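Tresholm Home & Textile Forum > Upholstery and Soft Furnishings > Care and Repair

Thread: Dye transfer from red clothing onto light grey woven seat cushions

seamallowance
Posted November 12, 2020

Looking for input on colour transfer. We have a two-tone sofa, light grey seat cushions with a mustard back, cover tag says polyester/cotton blend, no ratio given. The laundry gets dumped on it before folding. Last week I found a faint pink patch on one seat cushion, near the front edge, where a damp red T-shirt had been left overnight.

Covers are zipped and the tag says cold hand wash, do not tumble dry. Two questions. Is the pink likely to come out of the weave, and is there any point treating the fabric afterwards so it doesn't happen again? Sofa cost $390 second-hand so I'm not paying for a professional clean unless there's a good chance of it working.

warpandweft
Most reds that bleed are direct or poorly rinsed reactive dyes. They have affinity for the cotton in your blend and very little for the polyester, so the stain is sitting on part of the yarn only. That works in your favour visually but means a surface wipe won't reach all of it.

Procedure I'd follow:
Take the cover off. Do not treat it on the foam.
Colourfastness test on the inside of the zip flap with whatever product you choose.
Soak in cool water with oxygen bleach (sodium percarbonate), dose per the packet, 3 hours, then check.
Repeat if the patch is lighter. Stop if it isn't.
Line dry in shade.

No heat at any stage until the pink is gone.

oldloom_bc
Disagree with the soak. The tag says hand wash, and a three-hour soak on a cover of unknown shrinkage is how you end up with a cushion that won't go back in. Blend tolerances are loose on budget sofas. I lost a set of covers that way, 18 mm short on the long side, and the zipper wouldn't close without puckering.

I would work from the back of the cloth with a white absorbent towel underneath and a mild solution of the same oxygen bleach, blotting, then rinse the same way. Slower, but you aren't wetting the whole panel.

warpandweft
Cold soaking won't shrink polyester. It can relax the cotton component, agreed, but 18 mm sounds like it saw a dryer or warm water.

oldloom_bc
It saw neither. Tap water in February in an unheated laundry. The cloth had been stretched on the frame during finishing and it let go when it got wet. Fibre content tells you nothing about finishing tension.

warpandweft
Fair point on relaxation shrinkage. In that case measure before and after, on the seam lines, and pull to shape while damp.

pegbasket
Before anyone soaks anything, has the OP confirmed it is dye? Pink on grey can also be lint. Red brushed cotton sheds onto a textured weave and looks identical from standing height. Strip of packing tape on it, press, lift, look at the tape under a lamp.

seamallowance
Tape came up clean apart from ordinary grey fluff. So it's dye.
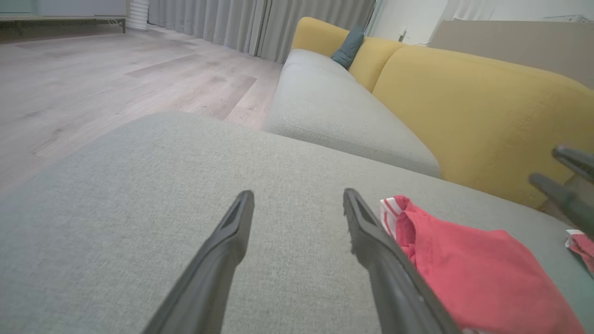
Colourfastness of the garment is the other half of this and it has had no attention yet. Treating the cushion without testing the source means doing it all again next month. Any item with contrast panels is a useful indicator. The coral-red one lying crumpled on the grey seat has white-and-red banding at one end, and on that sort of trim the white is where I'd look first. If the white bands on a garment have gone pink, the red is migrating in the wash and will migrate to anything else it touches damp. If they're still clean after several washes the red is probably stable, and I'd suspect another item.

I normally run a wet rub test. White cotton cloth, wrung out, ten firm strokes on an inside seam. Any visible colour on the cloth and that garment gets washed separately and stays off the furniture until it is fully dry.

Edit: that's me, oldloom_bc, I was logged in on the shop account when I started this and had to repost it.

seamallowance
Did the rub test on four red items. The plain T-shirt I mentioned in the first post marked the cloth badly. The striped-trim one left nothing. So the T-shirt is the culprit and it has been relegated to painting clothes.

eucalypt_row
Worth separating dry and wet contact. Dry crocking needs friction: jeans on a seat, same spot, months. Wet transfer needs moisture and time. A dry red top left on a cushion for an hour is a negligible risk even if it would fail the wet test. I wouldn't reorganise the whole laundry routine over one damp shirt.

oldloom_bc
I would. Nobody in a household checks whether a shirt is properly dry at the seams. Neckline and hem are double thickness and they dry last. Fold on a table.

eucalypt_row
Not everyone has a free table. A cotton flat sheet over the seat does the same job and takes a few seconds. Use an old white one and you also get early warning of anything that bleeds.

pegbasket
Seconding the sheet.

On the OP's other question, fabric protector. I tried Wimico spray on one grey cushion and left its pair untreated. Water beaded well at first and less well after a season of normal sitting. I never tested it on dye, and I'd be wary of assuming that a repellent finish stops a wet garment pressed against it for eight hours. Repellents buy you time to blot a spill. Overnight contact is a different problem.

warpandweft
Correct. Prolonged contact under weight defeats most of them. If you do spray, do it after the stain is out and the cover is fully rinsed. Residual detergent is a surfactant and will undermine the finish.

Also check whether the mustard panels are from the same dye lot or even the same cloth. If you ever wash grey and yellow covers together, test the yellow first. Mustards vary a lot.

seamallowance
Noted. The back cushions don't unzip anyway, so they'll be staying where they are.

Update on the patch. I went with the blotting method first, two rounds, and it took out what I'd estimate as half the colour. Then it stalled. I measured the cover along both long seams, did the cold soak for the full three hours, pulled it to shape damp and dried it in the shade under the carport. Shrinkage on the long side was 3 mm, which the foam doesn't notice. Patch is only visible in raking light if you know where it was.

oldloom_bc
Glad it held its size. I'd still not recommend it as a first step.

warpandweft
And I still would, with the measuring added.

linenpress_eka
Coming in with a related one. Same issue but with a teal throw pillow against a pale seat, and the transfer is blue-green. Pillow is from Cordero, label says 100 per cent cotton velvet, spot clean only. Does oxygen bleach behave the same on that colour?

warpandweft
Depends on the dye class. Many teals and turquoises are phthalocyanine-based and they are stubborn against oxidisers. Do the seam test on the seat fabric, allow for more rounds, and don't expect the result the OP got. Start a separate thread with the seat fibre content and I'll have a look.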